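The Long Bench at Sutwood: A Little Gallery

Welcome, and thank you for stopping by! I have been meaning to put this page together since June, when we finally got the long bench where we wanted it, and then one thing came after another (you know how a workshop is) and it kept slipping down the list.

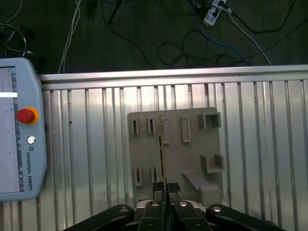
Most of you who write to me ask about the table first, so I'll start there. It's aluminum, all ribbed along the top, and I have grown very fond of it. We had a heavy old wooden bench before that, and it was lovely to lean on, but every job meant fresh screw holes, and by the end the top looked as though something had been nesting in it. The grooves on this one run from one edge to the other in long straight lines. Yes, they collect specks, and there are brownish marks down in a few of them, one of them quite dark. I go along with a soft brush and a rag at the end of the afternoon and get what I can, and the rest I have made my peace with. A work table ought to look as if somebody works at it.

The gray plate with the slot holders along its upper part is the piece I get the most letters about, and I'm glad, as it took us a good while to settle on. Bimla Rana drew the first version on the back of a Mishra catalog over lunch, and Wojciech Nowicki turned it into something we could make. He is the patient one of the two! The small upright holders were his idea. Before we had them, our little parts lay flat in a tray and slid into each other every time a door banged, and I spent far too much of my life sorting them out again. Standing them up on edge takes up less room, and my fingers find them more easily too.

We tried two plates before this one. The first, which we called the Flovitus (please don't ask, it was late and we were tired), had its slots so close together that you needed tweezers to get anything out. The second was the Werkine, a nice sturdy thing and much too tall, and it now holds pencils and a steel ruler on my windowsill, where it is very happy.

If you are thinking of making a plate of your own, my advice is to cut your shapes out of cardboard first and live with them for a while. Move them about and reach for things the way you would on a busy morning. Round off the corners, too — your sleeves will thank you. Ours is 2 sleeves to the good already.

Do write if you have questions about the bench or the holders. I answer everything in the end, though I am slow, and I do like seeing what other people keep on their tables.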